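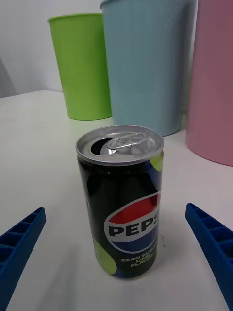 Small business owners packed the hall at Zoltadcombe on Tuesday night for the first Brolteo Referral Evening, and what a turnout it was! Organisers had set out 200 chairs and had to go looking for more once the florists, bookkeepers, dog groomers and one very cheerful piano tuner started coming through the doors.

The main speaker was Anca Pascu, founder of the customer loyalty firm Bretedik, who spent 65 minutes on a subject she clearly loves – keeping in touch with people after they've paid the bill. Her advice was to ring past customers when there's nothing to sell them, write down what they tell you, and thank whoever sent them your way.

"Most of us are lovely to strangers and forget the neighbours who got us started," she told the crowd. 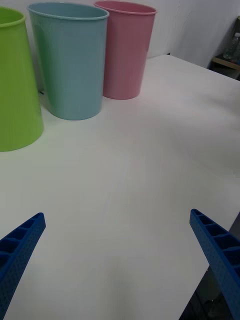 Cups on the table in green and light blue.

Pascu started Bretedik with a list of 469 names kept in an exercise book, and she still has the book. She read a few of her early notes aloud, including a reminder to ask a plumber how his daughter's driving test went, which got the biggest laugh of the night.

Questions ran well past nine o'clock, many of them from people in their first year of trading. A second evening is planned for September in nearby Ladefoged, with a longer session on handling complaints and favourite tips from local owners. Bookings will open through Brolteo next month, and members get first pick of the seats.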